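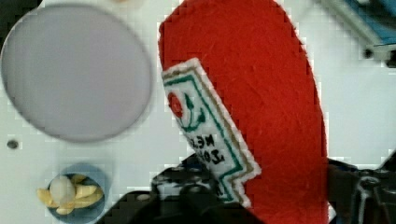
Reader's comment, from Nair: the checklist should say who signs when the hall is let to two groups on the same day. We had that in December and the sheet went back blank.

Reply: the last group out signs. Item 7 has been changed.

ARNUSSKA HALL: PLAYROOM AND KITCHEN SAFETY CHECK
Inspected Sunday, March 10, 2019

1. Fire exits
Both clear. Rear door stiff at the bottom, needs planing. Push bar works.
Result: pass, with comment

2. Extinguishers
Kitchen extinguisher in date, pin and tag in place. Fire blanket pouch has come off one hook. Refit before the next letting.
Result: action needed

3. Soft toys and play food
Pull seams and labels by hand. Anything small enough to go in the choke tester is kept out of the under-threes box. One rattle withdrawn for a split seam.
Result: pass after removal

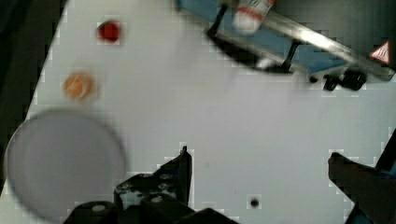

4. Heating
Radiator covers fixed. Boiler serviced by Prodell, invoice 117 in the folder. Carbon monoxide alarm sounded on test.
Result: pass

5. Electrical
Sockets undamaged. Extension lead behind the stage has a cracked plug and has been taken out of use. Geten to quote for a double socket there, so that no lead is needed.
Result: action needed

6. Tables and play kitchen items
Wipe down after each session. Check bowls and plates for chips and sharp edges. Fold-up tables: locking catches all hold.
Result: pass 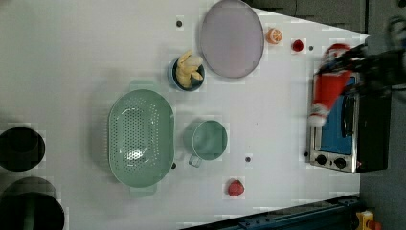 Toy fruit, plate, bowl and colander on a white table.

7. Signing out
Last group out locks up, checks the taps and signs the sheet by the door.
Result: pass

Items passed without action, by score: 98. Next check due in 10 weeks.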